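Hareo calls for evidence before another "first in Canada" plaque goes up

16 Aug 2020

FOR IMMEDIATE RELEASE

Hareo, an independent publisher of Canadian local history, today questioned the claims behind the proposed Hiltach heritage marker and asked that casting of the plaque be put off until the sources have been made public.

The marker is meant to honour the Hiltach ferry landing as the site of the first public reading of the news of Confederation west of the Great Lakes. The wording was released in May by Kazemi, the heritage consultancy that drafted it. It is a stirring paragraph. It has a crowd, a cheer, a brass band and a flag, and it has been repeated in two travel guides and on a good many websites. Hareo has read the supporting file and does not believe it carries the weight being put on it.

The file runs to 80 pages. Most of them concern the later life of the landing: freight rates, a dispute over a fence, the replacement of the ferry cable and correspondence about a flooded storehouse. These are worthwhile records and Hareo would happily see them published. The reading itself rests on two documents, and neither was written by anybody who claimed to be there.

The first is a reminiscence printed in a church anniversary booklet, well after the event. Its author describes what "the old people used to tell us" and gives no date beyond the summer. The second is a newspaper column that borrows from the booklet, in places word for word, and adds the band. Where the band came from is anyone's guess. The landing had no hall, no school and, going by the ferry accounts in the same file, very few people to march in anything.

Then there is the crowd. The draft text says 700 people gathered on the bank. Hareo has been unable to find that figure in either source. It appears for the first time in the consultancy's own summary, without a footnote. A gathering of that size in that place would have been talked about up and down the river, and somebody would have had to feed it. The ferry accounts record no unusual traffic that season.

Hareo does not say the reading never happened. News did travel by river and somebody must have read it aloud somewhere, quite possibly at a landing. What the publisher disputes is the word "first", which appears in the opening line of the plaque and in large letters on the sample artwork. To show that something came first, you have to know when it took place and when the others did. The file offers no date for Hiltach and does not look at any other settlement.

Canadians are fond of firsts, and our roadsides show it. The trouble is that a plaque is very hard to argue with. Once it is bolted to a boulder it gets copied into school projects, calendars and brochures, and the correction, if it ever comes, goes into a journal with a small circulation. Hareo has spent much of its publishing life tracing claims of this kind back to a single after-dinner speech, and would sooner raise the matter while the bronze is still a drawing.

The publisher is equally doubtful about the wider campaign attached to the marker. Uvimport, which supplies commemorative goods to gift shops, has announced a line of Hiltach souvenirs with the brass band on the tea towel. Promotional copy refers to "the birthplace of the western Dominion", a phrase found nowhere in the file and one that would surprise the people who were already living along that river, with a long history of their own. The draft plaque does not mention them. Hareo considers this the most serious fault in the text, and a harder one to excuse than the cheering crowd.

Hareo is asking for the following:

The full file should be scanned and placed online, including the booklet and the column, so that readers can compare them.

The figure for the crowd should be sourced or removed.

The word "first" should come out unless a dated, contemporary record can be produced.

The Indigenous history of the landing should be researched and written with the communities concerned, at a pace that suits them, and given proper room on the marker.

A reply from Kazemi, received last week, states that the wording "reflects a cherished local tradition". Hareo agrees that it does. A marker that said so plainly – "according to local tradition, news of Confederation was read aloud here" – would have the publisher's support, and would be no less worth pulling over for.

Anyone holding letters, diaries, ledgers or photographs connected with the landing is invited to get in touch. Originals should not be mailed. Copies are fine, and a note of where each item came from is more useful than a tidy transcription.

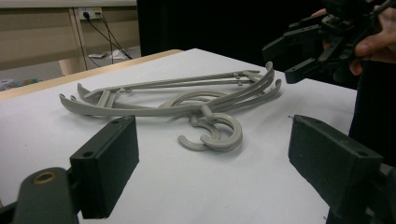 Hareo will publish what it receives, including anything that proves it wrong. A dated diary entry would settle a good deal, and the publisher would be glad to print it on the front cover of its next catalogue.

About Hareo

Hareo publishes books and pamphlets on Canadian local history, with an emphasis on primary documents. It receives no funding from the Hiltach project or its suppliers.

Media inquiries may be sent to the Hareo press office. Review copies and scans of the two sources are available on request.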